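The long way with spring onions

By Ekkachai Saengthong

A bunch of long greens is one of the more awkward things to keep in a kitchen. It is too tall for the crisper, too floppy to stand in a glass on its own, and it sheds water and dirt wherever it is put down. Chives, garlic chives, lemongrass tops, spring onions and the grassy stuff that grows beside the back step all behave in much the same way. They are bought or cut as a neat bundle and a day later they are lying in every direction.

I cooked for a living for 5 years at Noiphan, a small Thai place with a kitchen about as wide as a hallway, and most of my mornings began with greens. We went through a lot of them. The supplier's boxes came in before eight and everything had to be sorted, trimmed and put away before the stock went on. The method I learnt there is the one I still use at home.

Start with a clear bench. Long stems need length, and there is no point trying to sort them on a chopping board that is shorter than they are. A pale stone or marble-look surface is good for the job, as yellowed blades show up against it and grit is easy to see. A dark timber bench hides both. If yours is dark, put down a white tea towel.

Take off the rubber band straight away. Growers put them on tight for transport and the stems underneath bruise, then go slimy. Let the bundle fall open and leave it loose for a minute while you run the sink.

Sorting is done by the root end, or the cut end if there are no roots. Pick up a small handful, hold it upright and drop the ends lightly on the bench until they are level. Anything bent or broken will stick out at the side and can be pulled. Lay the handful down with the ends facing left and do the next one. Left-handers will want it the other way. It helps to have one hand hold the pile and the other do the pulling, and to keep them in those jobs. Swapping hands is how the pile gets tangled again.

Washing comes after sorting. At Noiphan we had a deep trough and a hose. At home I use the laundry tub, which my family has stopped complaining about. Hold the handful by the tips and swish the ends, then turn it around. Shake it hard, outside if you can.

Drying matters more than any other step, and it is the one people skip. Wet greens in a bag will last two days, maybe three. Roll them in a towel, press gently and leave the roll on the bench for ten minutes. Thin blades such as chives need less time, but they also crush more easily, so go lightly – a firm squeeze will mark them.

For storage I have tried most of what is sold. The tall Mellov keeper, a lidded tub with a raised tray, works well for spring onions, although it takes up half a shelf in the fridge door and the lid is a nuisance to line up. The Vovden cotton bags are fine for lemongrass and too dry for chives. A damp paper towel and an old bread bag will do nearly as well as either and cost nothing.

Grasses cut for a vase or for weaving are handled a bit differently. My aunt in Gomora dries long blades for tying parcels, and she doesn't wash them at all. She spreads them in a thin layer, turns them morning and evening, and ties them loosely near one end once the colour has faded. Tied too early, they go mouldy in the middle of the bunch. She uses the same knot for everything, a double wrap with the tail tucked under, and it can be undone with one thumb.

Trimmings are worth keeping. Root ends of spring onions will grow again in a jar of water on the windowsill, with a change of water every second day. Bruised tops go into stock or an omelette. The really tough outer leaves go to the compost, chopped short, as whole ones wind themselves around the fork.

A bunch done this way takes me less than ten minutes, most of it waiting on the towel. It will keep for a week, and a bit longer in the cooler months.
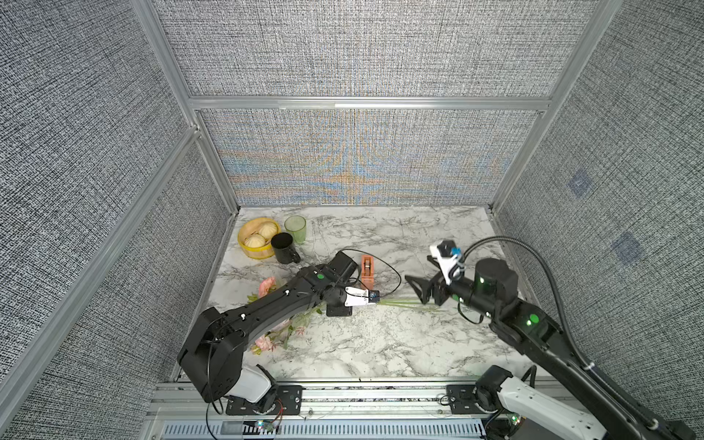
Long green stems laid loose on a marble-patterned top.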